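Ratwood 6 : la planification bimanuelle passe en asynchrone

La branche de développement sépare désormais les files de commandes des deux bras. Le planificateur Broslow ne verrouille plus que le volume situé au-dessus du bac.
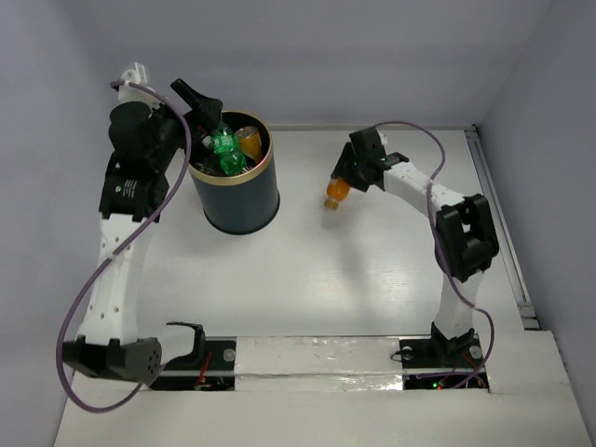 Bouteille verte au bac pour le bras gauche, petite bouteille orange en l'air pour le bras droit.

Côté perception, la segmentation des plastiques transparents a été réentraînée sur 3 000 vues de poignet, avec masquage des reflets.

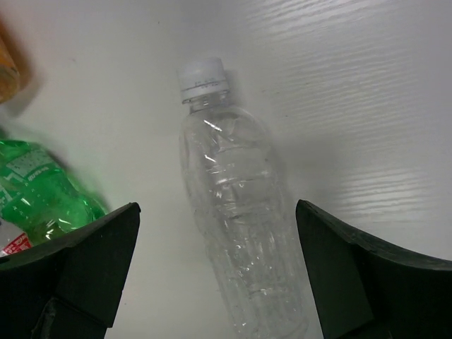 Le jeu de validation Ernness compte 613 saisies. Le seuil de confiance reste fixé à 97 % - en dessous, le module demande une seconde vue.
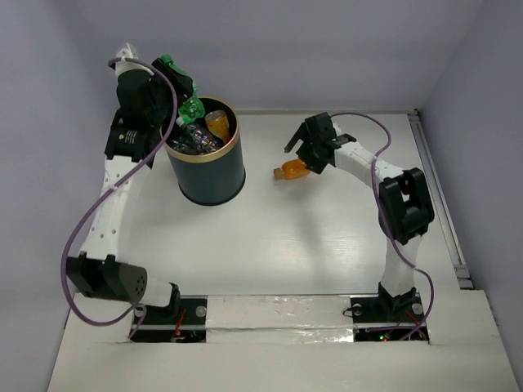

Pince droite ouverte au-dessus de la petite bouteille orange.

L'arbitrage de zone suit la méthode Lukoševičius, sans priorité fixe entre les bras.

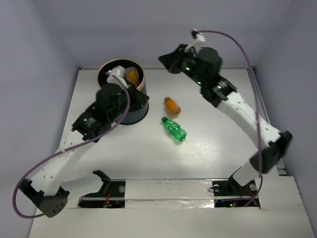

Le format des journaux change aussi : un horodatage par bras. Fusion prévue en août.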